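Rules for Working Near a Robot

A robot that shares a room with people has to follow rules. So do the people. This page lists the main ones used in the Stosik workshop and says what each one is for.

Rule 1. Know the reach. The reach is the farthest point the arm can touch when it is fully stretched out. Measure it from the base of the arm, then add 50 centimeters. Anyone who is not running the robot stays outside that distance.

Rule 2. Slow down near people. A speed limit is set before the arm is switched on. At Stosik the limit is 300 millimeters per second, a little longer than a school ruler each second. A slow arm gives a person time to step back.

Rule 3. Limit the grip. A gripper is the robot's hand. Many grippers have two fingers that close like tongs. Soft things such as cloth need only a light squeeze, so the force is set low and tested before the job begins.
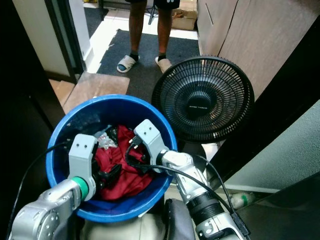
Rule 4. Watch the cables. A cable carries power or signals. If it catches on something, it can pull loose or drag an object along with it. Move each joint slowly through its full range first and check that every cable has enough slack.

Rule 5. Keep the stop button close. The emergency stop is a large red button. Pressing it halts the arm. One adult must be able to reach it at all times - from a chair or standing up. Kálmán Erdős, who wrote the workshop rules, tests the button every morning.

Rule 6. Write it down. If the arm bumps something or drops something, the operator fills in a report, even when there is no damage. Reports are read again each March, and a rule may be changed after that.

Words to know
Joint: a place where the arm bends or turns.
Operator: the person in charge of the robot.
Slack: extra length in a cable.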